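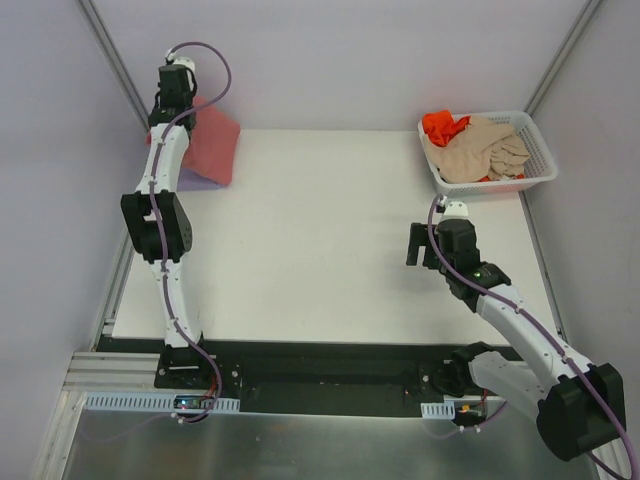
Attachment 1: fixed-camera still, left gripper on the pink cloth at the back-left corner, right gripper open in front of the basket.

Ticket: Right arm waits with gripper open after left arm has placed cloth
Project: Folent (cloth folding, two arms)
Component: task sequencer / stack check
Reported by: Kaja Kļaviņa
Assigned to: Darius Žukauskas
Priority: medium
Status: resolved, one follow-up open

Description (Kaja)
Since the October update of Salazar the folding run stops part way through. The left arm puts a folded cloth on the stack and stays down on it. The right arm should then go to the basket for the next cloth. It moves to its waiting pose and stays there. There is no fault on either arm and no emergency stop. The operator screen says "waiting for partner" until the step times out, then the whole run is cancelled.

It does not happen every time. I get it mostly when the cloth being placed is not the first one on the stack. Attachment 1 has the pink one on top of the lavender one, with the orange and beige still in the basket.

Steps to repeat
Load the basket as usual. Start the folding job from the home pose. Let the first cloth go down, then watch the second placement.

Expected: left arm releases and lifts, right arm picks the next cloth.
Result: both arms hold position until timeout.

09:40 Darius
Can you send the sequencer log and the joint log from the same run? Please also say which Cosetti version is on the perception machine. The still alone doesn't tell me which side is waiting for which.

10:15 Kaja
Logs uploaded. Cosetti was not touched in the update, only Salazar. I restarted both arm drivers through Gelport and ran it again, same result.

11:05 Darius
Read through the logs. The right arm is doing what it was told. It asked for the "stack clear" flag and never got it. The left arm is waiting for "placement confirmed" from Cosetti before it opens, and that message isn't arriving either. So the right arm is only the one you notice. The stop starts on the left.

Cosetti is publishing a result, but it is marked as low confidence and Salazar now throws those away. Before the update it accepted them with a warning. Bianka, was that change on purpose?

11:30 Bianka Oláh
Yes, it was asked for after the arm let go of a cloth that was still bunched under the fingers. The low confidence results are dropped in the sequencer and the check is tried again. It is tried 3 times and after that it should raise an error. If you get a plain timeout, the error is getting lost somewhere.

13:20 Darius
Found that part. The retry counter is reset every time the right arm repeats its request, and it repeats it more often than the check runs. So the limit is never reached and the check goes round until the step timeout. Fix is in a branch, the counter now belongs to the placement and not to the request.

That gives us a proper error but the run still stops. We still need to know why confidence is low on the second cloth.

14:10 Sarmīte Lukoševičius
I looked at the masks. The check compares the outline of the top cloth with the outline saved when it was folded. With one cloth on the table there is only white around it. With a stack, the corner of the lower cloth sticks out and gets joined to the top one when the colours are close. Pink on lavender is a bad pair for this. The gripper also hides the left side of the cloth, so there is less edge left to match.

I changed two things. The mask of the stack before placement is now kept and taken away from the new one, and the part under the gripper is left out of the score using the arm pose. The images are still processed at 2160 lines, so no change in load that I can see.

15:45 Kaja
Installed both branches. Ran the job 11 times with the same cloths, pink over lavender each time. No timeouts. One run raised the new "placement not confirmed" error. I had put the lavender cloth down by hand before that run, so there was no earlier mask saved for it.

16:00 Darius
Merging both. The hand-placed case is a separate problem and I don't want to hold this up for it. The sequencer should ask Cosetti for a fresh view of the stack area at job start.

16:20 Bianka Oláh
Please put the retry limit in the settings file while you are in there. At the moment it is written into the code in 2 places.

16:35 Darius
Done, setting is called placement_check_retries. Default unchanged.

Follow-up: take a stack mask at job start. Assigned to Ivars Sproģis.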